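Archive > Lists > Small Lab & Home Bench > Glassware and Storage

We use cookies to remember which threads you have read. Carry on browsing if that suits you, or change your settings.

Subject: Re: Acrylic racks, are they worth it?
Sun 6 March

Pascal Gilbert wrote:
> Has anyone tried the two-tier racks from Mollora? I'm fed up with my
> wooden one, which has gone black round the holes. The clear ones look
> much easier to keep clean and the blurb says they hold tubes dead
> straight. I'd want it for tubes mostly, but also to park a funnel in
> so it isn't rolling about. Also thinking of cork rings for the small
> round-bottom flasks. Wuyts has both.

Pascal,

I'd be careful with "dead straight". I've had clear racks from two makers and neither held a slim tube straight. The holes are cut for the fattest tube anybody might own, so a thin one leans over and stays leaning. It doesn't matter much for storage. It matters a bit if you are trying to read a level by eye, and then you end up holding the thing anyway.

As for "easier to keep clean", easier to see that it's dirty, I'd say. Every fingerprint shows on the base. I wiped mine with the wrong solvent in February and it went cloudy along one side, so ask what the plastic will stand before you pay for it. Wuyts couldn't tell me. The leaflet said "most common cleaners", and I don't know what I'm supposed to do with that.

The funnel idea does work, if the stem is narrow enough and you give it the end hole where you won't knock it reaching for a tube. Same sort of arrangement on a black top, with a little flask in its cork ring and the glass spoon lying alongside with some white powder still in the scoop:

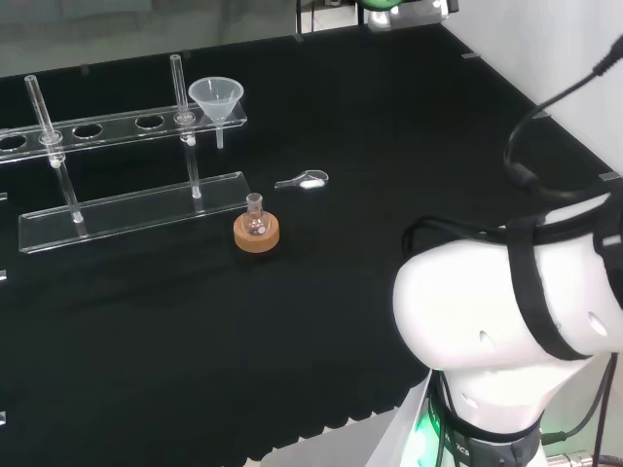 Rerside wrote back to say that cork is the one thing on the bench they would never swap, and that they had gone through three rubber rings before giving up on rubber altogether. Fair enough, I've no quarrel with cork. My quarrel is with paying extra for it in a "matched set". A ring is a ring. Sit the flask in it before you buy, if the shop will let you, and see whether the neck stays upright.

What I don't believe in is the spoon. Glass weighing spoons look lovely and I have chipped two. If it's on its side on the bench with powder in it, one sleeve will have the lot over. I went back to a cheap steel one and a folded paper.

My tubes come 500 to a box and I've broken 272 of them in the time I've kept a tally, nearly all at the sink. The rack never came into it. So if you're hoping a new one will save you glass, I doubt it. Buy it if you like looking at it.

Has anyone got the Atodora one? They claim the uprights unscrew for washing. I'd like to hear from a person who has done it more than once.

M.

Comments (3)

tubby_beaker
Got the Atodora. The uprights do unscrew. Getting them back in without the top shelf sitting crooked is another story.

Pascal Gilbert
Thanks, I think. I'll sand the old wooden one down and see how it looks, and just get the cork rings for now.

hettie
Warm water and washing-up liquid, soft cloth. I've never used anything else on mine and it's still clear after 5 years.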